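4.2 Wrist-view segmentation and grasp gating

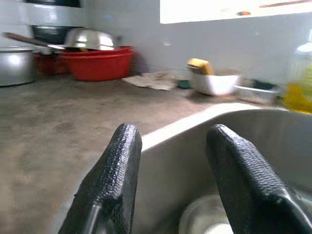 The perception node runs on the wrist stream alone. We dropped the overhead view after the first month of collection at the Trilstead site because its calibration drifted each time the mount was bumped, and the planner had no reliable way of telling a stale extrinsic from a fresh one. The wrist camera is rigid with respect to the gripper, so its hand-eye transform is estimated once per mount and checked at startup against the known position of the two fingertips in the image. If either fingertip is found more than three pixels from its stored position, the node refuses to publish and the arm stays in its rest pose.

Each incoming image is first masked with a finger template. The template is indexed by gripper opening, quantized into 22 steps, and is dilated slightly to absorb backlash in the finger joints. Masking matters more here than in table-top work. The fingers take up a large share of the lower half of the image, and the region they hide is often the region the planner is asking about. In Figure 4, for example, the right finger covers part of the white round object in the basin, and the visible remainder is a pale curve that fits a bowl or a plate equally well. An early version of the segmenter closed such curves by fitting an ellipse through the finger region. The fitted centers were good enough for display but not for grasping, and we removed the step.

Segments that touch the finger mask are now flagged as truncated. A truncated segment may be used as an obstacle at once, but it can't become a grasp target until the planner has requested a second view. The second view is chosen from a fixed set of six wrist offsets, ranked by how much of the masked region each is expected to uncover. We tried a learned ranking and found no difference large enough to justify the added latency, which was 200 ms per query on the onboard computer.

Figure 4. Wrist view in a kitchen, gripper open. Sink at lower right, gray concrete counter at left and center, cookware and red plastic basins toward the back wall.

Reflective and stacked objects required separate handling. A steel bowl resting upside down on a plastic basin gives a strong highlight on its domed base, and the highlight moves with the camera. The stereo matcher treats it as a surface point at the wrong depth. We reject depth values inside saturated regions and fill them from the segment boundary, assuming a smooth surface. This underestimates the height of domed objects. The planner compensates with a fixed vertical clearance of 25 mm above any segment in which more than a fifth of the depth was filled.

Stacks are represented as a support graph. Nodes are segments, and a directed edge from A to B means that A is judged to rest on B. Only nodes with no incoming support load are offered as targets. In the cookware cluster at the left of Figure 4, the upturned bowl is supported by the bright red basin, so the basin isn't offered until the bowl has been moved. The long wooden handle crossing the pile is the harder case. The handle and the metal head it belongs to are frequently returned as two segments, and the graph then contains a thin object with no plausible support. We merge segments when a thin one ends within 15 mm of a compact one and their principal axes agree. The merged object is assigned the support edges of both parts.

We evaluated the gate on 1,058 grasp requests from the Trilstead recordings, replayed through the full stack. Ground truth was labeled by hand by Gudrun Hagedorn, with a second pass over every request in which her label and the gate disagreed. The gate deferred 470 requests for a second view. Most deferrals came from truncated segments near the sink, where the approach angle brings at least one finger across the basin. The remaining deferrals were due to filled depth or to an ambiguous support edge.

Two limits should be noted. The template assumes that the fingers are empty, and the startup check doesn't detect a cloth or wrapper caught between them. The opening reported by the driver will also disagree with the template if the finger covering has worn or shifted, and we have no online correction for this. Flat, crumpled items on the counter remain a source of error as well. Paper and cloth are confused at this resolution, and on a concrete surface with dark patches the segmenter sometimes splits one item into several or absorbs a patch into its outline. The planner treats every segment in this class as non-graspable and plans around it.

Bright windows were a smaller problem than expected. Exposure is metered on the lower two thirds of the image, excluding the finger mask, and the upper band is allowed to saturate. No target was lost to this choice in the replayed set, although objects on high shelves would need a different metering region.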